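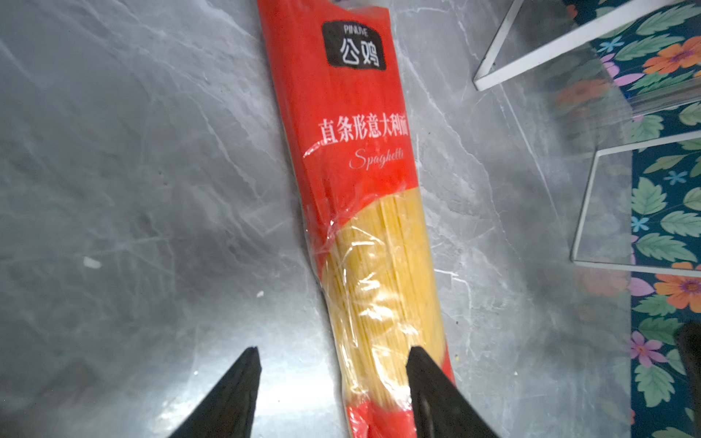 Wallpaper in a kitchen, mad or fine?

Home and DIY > Kitchens > Decorating

marrowfat_
Right so. Kitchen is tiny, north facing, walls are landlord magnolia except it's my house now so I can do what I like. Want paper. Proper busy flowers, dark background. Everyone I've mentioned it to has pulled the face.

Questions then
— does it last near a hob or am I redoing it in a year
— paste the wall or the old sort
— is varnishing over it a real thing or a thing people say

Plaster is old, a bit crumbly by the window. One wall had tiles on till last month and looks like the moon. Budget small. Cooking is mostly pasta, lots of steam, extractor is the recirculating kind that does nothing.

gaslamp
Don't. Had it in the last house, came away at the seams by the back door first winter. Paint. Kitchen paint. Done.

oldspondon
Disagree with gaslamp. My mum had paper in her kitchen from before I was born and it was still up when we sold. Vinyl though, horrible orange onions on it. Point is it's the vinyl bit that matters. If you can put a damp cloth on it you're fine, if you can't you're not.

gaslamp
Your mum also probably had a window open all day and a door to the yard. Different houses then. Everything's sealed now

oldspondon
She had a chip pan.

hetty_b
Lol

Varnish is real. I used the Birness dead flat one over ordinary paper in the downstairs loo and then the kitchen, two coats. Things I'd say:
test a scrap first, some inks run
leave the paper to dry out properly before you varnish, I mean days
it yellows a bit. On a dark paper you wont notice, on white you will

Loo is perfect. Kitchen is perfect apart from behind the bin.

marrowfat_
Two coats with a roller or brush? And what happened behind the bin

hetty_b
Brush, big soft one. Roller gave me bubbles. Behind the bin is just bin. Teenagers throwing teabags from a distance.

Tanner Girard
Decorator here, not touting, I'm nowhere near you by the sound of it. Few bits.

The moon wall. Fill it, sand it, then lining paper, hung sideways. People skip the lining and then ring me. Any lump shows twice as bad under a dark paper with the light coming across it.

Crumbly plaster by the window wants sorting before any of this. Tap it. If it sounds hollow it's coming off with the paper in a year or two whatever paste you buy. Might also be damp, so find out.

Paste the wall every time if you're on your own. You'll thank me at the ceiling.

Behind the hob itself, no paper. Glass, steel, tile, whatever. Keep it 6 inches clear of a gas ring at the very least and more if you've got room, and read the hob instructions as well, they'll have their own number.

marrowfat_
That's brilliant thank you. Tapped it. One bit does sound a bit hollow, bit like knocking on a box. Sigh.

Been looking at deep teal with big flowers, pink and orange and pale blue all mixed in. This sort of thing, I keep going back to it
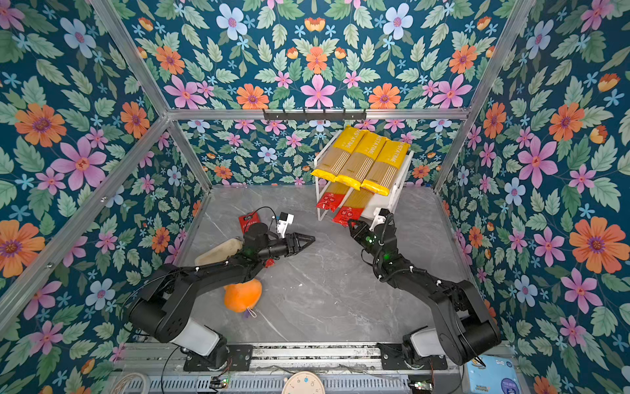

gaslamp: too much for a small room, sorry. You'll be sick of it by September. Do one wall and paint the rest a colour out of it. Cheaper too, if it goes wrong you've only got the one wall to strip.

oldspondon
One wall is the worst of all options. Feature wall. It looks like you ran out of money.

gaslamp
Some of us do run out of money.

wrenlane
Small rooms are exactly where you want the loud stuff imo. You're not in there for hours, it wraps round you, you can't see the corners. My pantry is darker than yours will be and it's my favourite bit of the house. Would not do it in the living room.

Price check though. I was quoted 413 for the paper alone for a room you couldn't swing a cat in, and that was before paste and lining. Big repeats waste loads. Ask what the repeat is before you fall in love.

marrowfat_
Already in love, too late. What's a repeat

wrenlane
How far down before the pattern starts again. Big repeat, more offcuts in the bin. Tall skinny strips round a window are the worst for it.

hetty_b
Ekinci on the ring road do end of line rolls, worth a rummage. Check the batch numbers match, they don't always and the teals are murder for it. Two batches side by side look fine in the shop and completly wrong on the wall.

marrowfat_
Going tomorrow. Next problem then. Taking the wall cupboards down as well, they're hanging on by paint. So everything in them needs somewhere to live. Mostly dry stuff. Thinking a rail with hooks and a little rack on the worktop and leave the paper showing above. Anyone done open storage and not regretted it?

gaslamp
Grease. Grease and dust. Everything you don't use in a week gets a fur coat. You'll be washing jars.

oldspondon
For once I'm with gaslamp, on the crockery anyway. Plates you use daily, fine. The fondue set, no.

wrenlane
Packets are ok though? They go through quick. I keep pasta and rice out and tins away. Pasta lies flat nicely, take the long stuff out of the cupboard and you've got a whole shelf back.

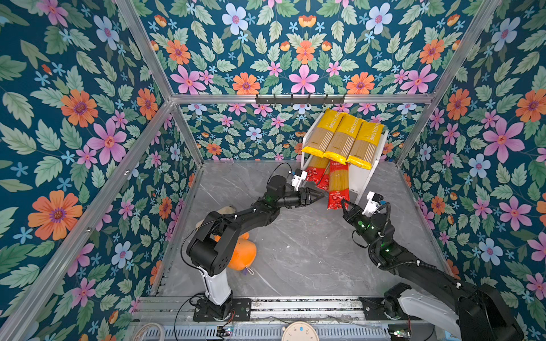 Spaghetti on the top tier, hooks on the rail.

marrowfat_
oh that's neat. White rack goes well against the flowers as well, was worried it'd look like an office

wrenlane
White or black, either. I'd stay off chrome, shows every fingerprint. Just don't buy one where the wires are wide apart or small packets tip through. Had an Ondell one like that. Stock cubes everywhere.

Tanner Girard
If it's a rail going through new paper, get your fixings in before you hang it. Put the plugs in, leave a matchstick poking out of each, paper over and let the stick come through. Old trick. Saves you drilling blind into something you've just spent a fortune on.

And for god's sake check for pipes and cables first.

kettleon_
Hijacking slightly but can I put a word in for jars. Moths. We had pantry moths from a bag of flour and it took all summer. Everything in a paper or thin plastic bag had to go. Open storage with bags is just laying the table for them

oldspondon
Moths get in jars too if they came in with the flour. Freeze it for a few days when you get it home.

kettleon_
Where. My freezer is the size of a shoebox.

hetty_b
Jars cost a bomb is the trouble. I priced up the matching ones from Delitz for a joke. Decanting is a hobby for people with dishwashers. Clips on bags, use it up, buy less.

gaslamp
^ this. And you lose the cooking times when you decant. Wife has four jars of mystery grain.

kettleon_
cut the bit off the packet and stick it in the jar

gaslamp
Tried that. We've now got the bits and don't know which jar.

marrowfat_
I'll stick with bags I think, we get through it. Spaghetti never lasts the week here anyway.
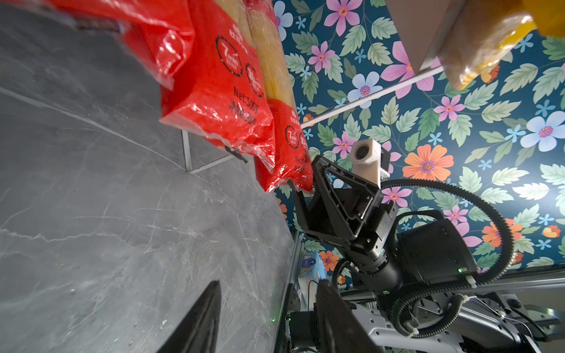

Update: what I've ended up doing

marrowfat_
Sorry went quiet. Plaster man came, hollow bit is off, behind it was dry as a bone thank goodness, just old and knackered. He did that bit and skimmed the moon wall while he was there, so no lining needed on that one?? Tanner shout if that's wrong.

Total so far 473 including him, the paper (Ekinci, end of line, batch numbers matched, hetty you're a star), paste, and the Birness varnish. Kitchen place had wanted up to 3000 for new wall units and a splashback so I feel pretty smug. Ask me again when it's up.

Doing all the walls. Sorry gaslamp.

Tanner Girard
New skim needs to dry out fully, pale all over with no dark patches, then size it or a mist coat before you go near it. Otherwise it drinks the paste. I'd still line it myself but plenty don't.

gaslamp
Fair play on the price. Still think one wall. Put pics up when it peels

oldspondon
WHEN

hetty_b
Start in the corner you look at least. Not by the door. I started by the door

marrowfat_
Which corner do you finish in though, doesn't the pattern not meet?

Tanner Girard
It won't meet. Never does, going all the way round. Lose it over the door where the strip's short, or behind something tall. Fridge is good.

marrowfat_
Fridge it is. Plaster's still got a dark patch low down so it'll be another week, going to hang the rail bits in the meantime. Has anyone got a pasting brush they'd recommend or is the cheap one fine

wrenlane
Use a roller for paste the wall. Brush just for the edges. Cheap one sheds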